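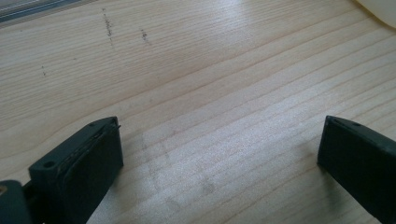 Figure 6. Pale tabletop, grain running on the diagonal, with a soft sheen toward one side.

Section 9: Finishing and Looking After the Top

Applies to the Kodska table with the pale wood top. If you bought the painted top, skip to the next section. Nearly everything below would do it harm.

Before you start

Most of what gets said about caring for light wood comes from people who sell things to put on it. We sell a few of them ourselves, so read this section with that in mind. The Kodska top needs one oiling before use and very little afterward. If a store clerk hands you a kit with five bottles in it, ask what the other four are for.

Your top left the Pretmont workshop sanded and bare. It has no factory seal, whatever the old carton says. Cartons printed before October carried the words "ready to use," and we have asked for them to be pulled. A bare top will take a coffee ring the first morning.

You will need:

The small tin of Nindbridge clear oil from the hardware bag
Two cotton cloths, old and washed many times
One sheet of 240-grit paper and a sanding block
A lamp you can move
A metal container with a lid, for used cloths

You do not need steel wool, a tack cloth, a "wood conditioner," or gloves made specially for furniture oil. Ordinary kitchen gloves are fine.

9.1 Checking the surface

1. Set the top on its legs and tighten the bolts as described in Section 6. Oiling it flat on the floor looks easier, and then you find carpet fuzz in it.

2. Wipe the whole surface with a dry cloth, working along the grain.

3. Put the lamp low at one side and look across the wood toward it. Move the lamp to the other side and look again. Scratches that run across the grain will show up as short bright lines.

4. Mark any scratch you can feel with a fingernail using a small piece of painter's tape placed beside it. Leave the ones you can only see. They usually disappear under oil, and chasing them with sandpaper leaves a dip that doesn't.

Note: Light plays tricks on a top this pale. In Figure 6 the upper part and the right side look brighter and a little washed out, while the lower left looks slightly warmer. Customers write to us about patches like these and ask for a replacement. Turn the table, or move the lamp, before you write. If the bright patch moves, it was the lamp. If it stays put, send us a picture and we will look at it properly.

Note: Uneven grain is not a fault either. The streaks on these tops sit close together in some places and wide apart in others, and they bend a little as they go. Some are thin and sharp and some are broad and soft. A top with perfectly regular lines would make us wonder who printed it.

9.2 Sanding

Skip this part if you placed no tape. Sanding a good surface "to open it up" is advice we have tested on our own tops and could not see the point of.

1. Wrap the 240-grit paper around the block. Fingers alone press grooves into soft wood.

2. Sand along the grain over the marked scratch, going a hand's width past it at each end. Where the lines curve, follow the general direction of the board. You can't follow each streak and you shouldn't try.

3. Check with the lamp after every few strokes. Stop when the scratch no longer catches your nail.

4. Remove the tape and wipe away the dust with a dry cloth.

CAUTION: Do not use an electric sander on this top. It cuts the softer wood between the streaks faster than the streaks themselves, and the table ends up feeling like corduroy. Damage of this kind is not covered.

9.3 Oiling

1. Open a window. The tin says "low odor," and we would call that optimistic.

2. Stir the oil with a clean stick. Shaking the tin fills it with bubbles.

3. Try a small amount on the underside first. Pale wood gets darker and more yellow when oiled. The color card in the box is kinder than real life, so trust your test patch over the card.

4. If you like the color, pour a little oil onto a folded cloth and spread it thinly over the top, along the grain. Work from one end to the other without stopping for lunch, or you will have a line where you stopped.

5. Wait 40 minutes.

6. With the second cloth, wipe off everything that has not soaked in. Wipe harder than seems necessary. Oil left sitting on the surface turns sticky, and most complaints that "the oil never dried" trace back to this step.

7. Leave the table alone overnight. Keep mugs, laptops and tablecloths off it until the next evening at the earliest.

DANGER: Oily cloths can heat up and catch fire without a match or a spark anywhere near them. Put used cloths in the metal container, cover them with water, close the lid, and keep it outdoors until you can dispose of them under your local rules. Never leave them balled up in a trash can. We are doubtful about many warnings printed on furniture supplies. This one is real.

9.4 A second coat

The tin recommends three coats. The people who fill the tin also sell the tin. Put a few drops of water on the top after the first coat has had its full time. If they stay in beads for a few minutes, you are finished. If they spread and leave a dark spot, let the spot dry out fully and repeat 9.3 once.

9.5 Everyday care

Wipe spills when you see them. Use a damp cloth, then a dry one. A drop of dish soap is enough for grease.

Keep the table away from radiators, and don't leave one object in the same place all summer. Pale wood changes color in daylight, and a fruit bowl will leave its outline.

Fleury polish, which some stores offer alongside our tables, gives a nice shine for a short while and makes later oiling difficult. We don't recommend it.

Oil again when water stops beading. That may be once a year at a busy family table and much less often at a desk. Ignore any calendar that tells you otherwise, including the one in our 2018 leaflet.

Replacement oil: part 2496. Any plain clear furniture oil suited to bare softwood will also do, provided you test it underneath first.

Section revised Tuesday, June 4, 2019. Continue to Section 10, Leveling the Legs.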